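9.4 Recovery after a tilt fault (codes T14 and T41)

This section applies to the Totisura two-arm unit running control software from Ustik, both on the physical machine and in the Mirani simulator. It replaces the older text on tilt faults, which told the operator to clear the code and carry on. Do not follow the older text.

Background

During house trials at Gromumcombe in January a unit reported a level torso while its head view was plainly leaning. The operator cleared the code twice and sent a reach command. Both arms moved along the path worked out for a level body, and the left gripper struck a door edge. The fault was later repeated in simulation by Driss Tazi, who traced it to a level reference saved while the base was standing on a ramp. The log entry for the first contact is line 1,139 of the trial record.

CAUTION: A unit with a wrong level reference will move its arms in the wrong direction relative to the floor. Keep people out of reach of both arms until step 11 has been completed.

What the codes mean

T14: The torso sensor and the head view disagree on which way is up. Arm motion is held. The grippers keep their last position.

T41: The same disagreement was found at start-up. Arm motion is not available at all until the reference has been saved again.

Either code may appear with the base brake on or off. Check the brake yourself. The status line is slow to update after a tilt fault and should not be relied on.

Making the unit safe

1. Press the stop button on the hand control. Do not use the pause command, as pause leaves the arm motors powered.

2. Set the base brake.

3. If a gripper is holding an object, support the object from below before going further. Power to the grippers drops at step 4.

4. Turn the arm supply to OFF and wait for the arm light to go out.

5. Look at the base. If any wheel is off the floor, or the unit is resting against a wall or door, stop here and go to section 9.6 (Lifting a fallen unit).

Note: In the simulator, steps 2 to 4 are replaced by the single command "hold all". The fault count is kept after a hold and is lost after a reset, so save the log first.

Checking the reference

6. Move the base by hand to a flat, hard floor. Carpet edges, thresholds and ramps are not suitable.

7. Place a spirit level across the mounting plate on the base, front to back and then side to side. Correct the position until both readings are level.

8. Open the Tilt page and compare the torso value with the head view. Door edges and wall corners are the easiest things to judge by. With a sound reference they stand upright in the view when the head is centred. 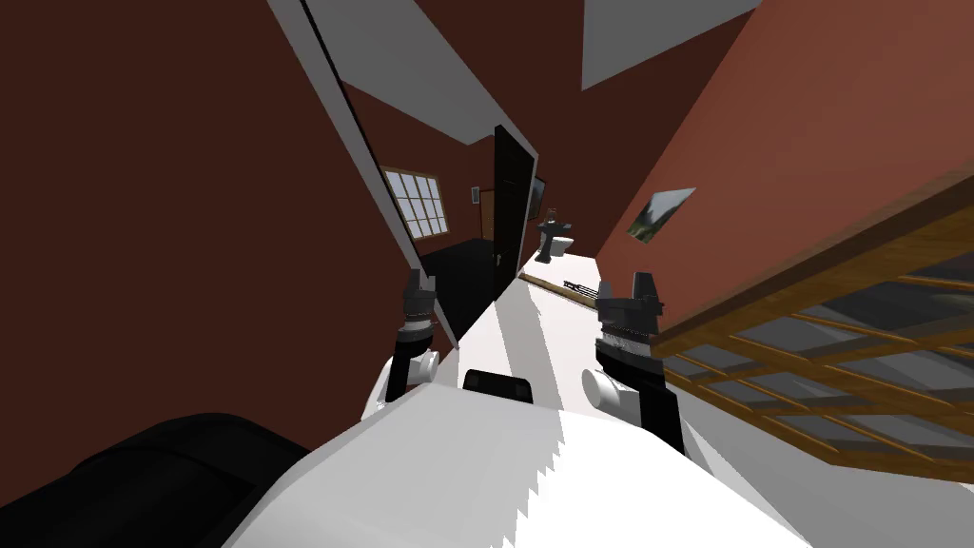 Can the unit be driven back to its charging point while T14 is showing?

The base will still accept drive commands, but it should not be driven. The tilt value is also used to limit speed on slopes, and with a wrong value that limit cannot be trusted. Push the unit by hand with the arm supply off.

Saving a new reference

9. On the Tilt page, choose Clear Reference and then Save Reference. Do not touch the unit until the page shows the new date and time.

10. Restart the control software. If T41 returns at start-up, repeat from step 6 once. If it returns a second time, the torso sensor mounting is suspect and the unit must be taken out of use.

11. Turn the arm supply to ON. Run the slow arm check from the hand control, keeping a thumb on the stop button throughout. Both arms should rise by the same amount and return to rest without touching the torso shell.

CAUTION: Do not run the slow arm check in a corridor or doorway. The elbows swing outwards during the first part of the movement.

12. Write the code, the time and the floor type in the fault book. Attach the log if contact was made with any person or object.

Simulator users

Loading a saved room does not reload the level reference. A reference saved in one room is carried into the next, including a bad one. Clear it each time a room is changed. Do not transfer a reference from the simulator to a physical unit.

Questions on this section go to Babar Talpur. Section last revised 28 May 2021.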